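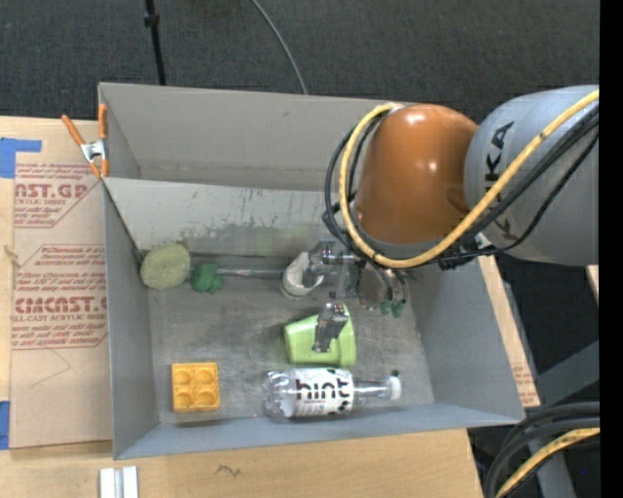 The last shoe repair shop in Enham closes at five, but the line outside usually starts before the doors open in the morning. People bring boots, handbags, dog leashes and once, in April, a saddle. Boyang Jin takes most of it. The saddle he sent to a man in Rorneck who has the right needles.

Jin bought the business from the Brusov family, who had run it for two generations and left him the sign, the stitching machine and a back room full of heels in sizes that are no longer made. He kept the name. Customers still call him Mr. Brusov, and he has stopped correcting them.

Shoe repair has been shrinking for as long as he has been in it. Cheap shoes are glued instead of sewn, and when the sole goes there is often nothing underneath to attach a new one to. Jin turns away a pair or two most mornings. He bends the shoe in both hands, looks along the edge where the upper meets the sole, and hands it back. Some customers argue. A woman with a pair of foam sneakers offered him twice the price of new ones, and he said no to that too.

The work he does accept has changed. Ten years ago it was mostly office shoes, black and brown, heels and half soles. Now it is hiking boots, work boots and older leather shoes bought secondhand. Younger customers find them online, pay $40, and then learn that a full resole costs more than the shoes did. Most go ahead anyway. Jin tells them the price before he writes the ticket and gives them a minute to think.

A resole takes him most of an afternoon, spread over several days. The old sole is cut and pulled away. The cork filler underneath, pressed over the years into the shape of the owner's foot, gets scraped out and replaced. The welt, a strip of leather that runs around the shoe and holds everything together, is checked for rot and restitched where it needs it. Then comes the new sole, which is cemented, sewn, trimmed, sanded, stained and waxed. The cement has to rest overnight. Customers who want their boots back the next day are told they can't have them.

Leather is the other problem. Jin used to buy sole leather from a tannery that sold single bends, enough for a small shop. The tannery was sold, and the new owners set a minimum order of 500 pounds. For a while he split orders with two other shops, one of which has since shut. He now buys through Ní Mhurchú, a small supplier that cuts soles to size and ships them by the box. They cost more per pair, but there is less waste, and he doesn't need the storage.

Training is harder to come by than leather. Jin learned from an uncle and then by ruining a lot of his own shoes. He has had three apprentices. One lasted a summer, one went into upholstery and does well at it, and one, a former line cook, is still there and handles all the zippers. Jin hates zippers. They make up a good part of the week's income.

The rent went up 20 percent at the last renewal, and the landlord has mentioned that a coffee chain is interested in the corner. Jin has looked at a smaller unit behind the pharmacy. It has no front window, and the stitching machine would have to go through the door in pieces. He measured the doorway twice and has not decided.

In the meantime there are boots on the shelf with paper tickets tied to the laces, arranged by the day they came in. Anything not picked up after six months goes to the church on the next street, polished. The oldest pair in the shop has been exempt from that rule for years. They are brown wingtips, size eleven, paid for in full, and the ticket is in old Mr. Brusov's handwriting.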